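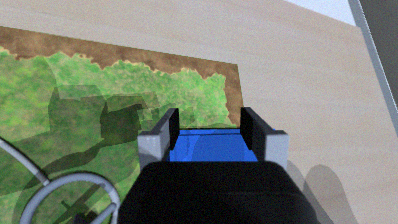 Flosside Automation Centre
Open Day Working Group, Meeting 2

September
Minutes by Joni Peltonen

Meeting opened 4.10 pm in the training room, Flosside, Nisitz site.

Attending: Joni Peltonen (chair and minutes), the site manager, the simulation lead, the front desk coordinator, the apprentice supervisor, and a representative from Niskanen by phone until item 5. Apologies from the schools liaison officer, who sent written comments. These were read out under item 4.

1. Minutes of the previous meeting

Accepted with one correction. The last minutes said the demonstration would be shown in the foyer. It was held in the training room, as agreed by email afterwards. The floor plan in the shared folder still has the old location and should be replaced.

2. Actions carried over

Signs from the car park to the training room: done. The arrow at the loading dock pointed people the wrong way until mid-morning and was then moved.

Hire of the second large screen: done. Invoice received from Niskanen and passed to accounts.

Sound in the training room: partly done. The ceiling speakers work but the lapel microphone cuts out near the door. Front desk coordinator to get a quote for a replacement.

Visitor booklet: done. 700 printed. The boxes ran out before the last session and people were given the web address instead.

3. Attendance and general report

The front desk coordinator reported on the day. The gate recorded 2,516 visitors to the Nisitz site, which takes in the neighbouring workshops as well as Flosside. Of these, 326 signed the sheet for the robot demonstration. The real number in the room would be higher, as families tended to sign once and some people stood at the back without signing at all.

The first session after lunch was overfull. The site manager had to ask people to wait in the corridor, and a few left. It was agreed that a ticketed time slot would be fairer next year, provided the tickets are free and can be picked up at the desk on the day. The site manager does not want an online booking system for this.

Parking was adequate. The overflow paddock was opened but hardly needed. The sausage sizzle finished early and the tea urn tripped the circuit in the kitchen twice. The electrician has looked at it and recommends the urn be put on the other wall.

The apprentice supervisor said the apprentices handled questions well and that two of them had asked to do it again. He would like them to have a proper break roster next time. On the day they covered for each other and one missed lunch.

4. The robot demonstration

The simulation lead gave the main report. The demonstration was run in Situten, our simulated work cell, on the two large screens, with a short talk before each run and questions after. The cell is set up with two white arms beside a large table, and the task uses a small grass-patterned mat in the middle of the table and a blue block. The centre arm does the handling. One screen carried the view across the room and the other the close view over the gripper.

There was discussion about whether the two views helped. The simulation lead thought so. The wide view let people see where the arms were mounted and how far the working arm had to reach. The close view let them follow the fingers closing on the block. The front desk coordinator, who sat in on two of the sessions, said that people in the back rows watched the wide view nearly the whole time and did not realise the other screen was showing the same cell. A label under each screen would fix this. Agreed.

Written comments from the schools liaison officer were read out. In summary:

- The talk before the run was too long for the primary school groups. She suggests going straight to the run and talking over the top of it.
- The grass mat was popular with the younger children and easier to point to than the table itself.
- Several teachers asked whether their classes could try changing the block's position themselves. She would like to offer this if it can be done safely from a separate keyboard.
- Older students asked good questions about how the fingers know when to stop closing. The presenter's answer was a bit technical. A simple diagram on the wall would help.

The simulation lead replied that letting students move the block is not hard to arrange. The start position can be set from a short menu. The block would need to be kept within the mat, as the program has only been checked for that area. She will set up a limited menu and have the apprentices try it before it goes in front of a class.

The Niskanen representative asked why the second arm had not been used. The simulation lead said it is part of the standard Situten cell and is wanted for the handover exercise planned for the new year. For the open day it was left as it was. Several visitors had asked the same question. It was suggested that the presenter should mention it early in the talk, and that the handover exercise might be ready to show next year. The site manager asked that this not be advertised until it has been run through in full.

Some visitors had expected to see a physical robot. The booklet says "live robot demonstration" on the front page and "simulated work cell" on the inside page. The group agreed that the front page wording was misleading and should be changed to match the inside. The two complaints received were both about this and have been answered by phone.

There was a question about the length of each run. The simulation lead showed the group the cell on the training room screen, in the wide view, with the centre arm down over the mat near the blue block and the other arm standing clear on the right. She pointed out that the slow approach is a setting and can be shortened. The apprentice supervisor preferred it slow for his own teaching, because learners can say what the arm is going to do next. It was agreed to keep the slow setting for school groups and use the faster one for the general sessions, with the presenter free to change between them.

The site manager asked for the wide view to go on the front of next year's booklet, and for it to be captioned as a simulation. No objection.
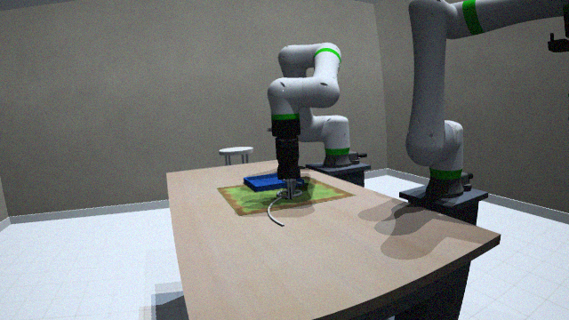
5. Equipment and costs

The Niskanen representative confirmed that the two screens can be hired again at the same rate if booked before the end of the year. They would need to be collected from the Niskanen depot, as delivery to Nisitz is no longer included. The site van is available.

The computer running Situten is adequate, though the fan is noisy and was picked up by the microphone in the quieter parts of the talk. Moving it into the cupboard was discussed. The simulation lead is against this as the cupboard has no ventilation. A longer screen cable would let it sit behind the partition. Site manager to approve the purchase.

The print run for the booklet was discussed at some length. The front desk coordinator would like more copies. The site manager would prefer a shorter booklet at the same quantity, with a single folded sheet for the robot demonstration. Left for the next meeting, when both quotes will be available.

The Niskanen representative left the call at 5.05 pm.

6. School visits following the open day

Four schools have asked to bring classes to Flosside. The schools liaison officer has their details. The training room is in use for forklift refreshers through the start of next month, so visits will need to wait until that block is over. Class groups to be split if they do not fit comfortably in the room, with the second half going to the workshop floor with the apprentice supervisor.

Closed shoes are required on the workshop floor. This was missing from the letter that went out in winter and must be in the new one.

7. Other business

A child's blue raincoat and a drink bottle are still at the front desk.

The door to the training room does not close properly. Reported to maintenance again.

8. Actions

Replace floor plan in shared folder: Joni Peltonen.
Quote for lapel microphone: front desk coordinator.
Labels for the two screens: front desk coordinator.
Limited menu for block position, tested with apprentices: simulation lead.
Diagram of the gripper for the wall: simulation lead and apprentice supervisor.
Change front page wording of booklet and obtain both print quotes: Joni Peltonen.
Break roster for apprentices: apprentice supervisor.
Approve longer screen cable: site manager.
Reply to the four schools with possible times: schools liaison officer.

Next meeting to be set once the print quotes are in. Same room, 4 pm start.

Meeting closed 5.25 pm.

Related items

Open Day Working Group, Meeting 1: minutes
Visitor booklet, Nisitz open day
Situten sessions for apprentices: room bookings
Letter to schools: visiting Flosside
Screen hire from Niskanen: terms and collection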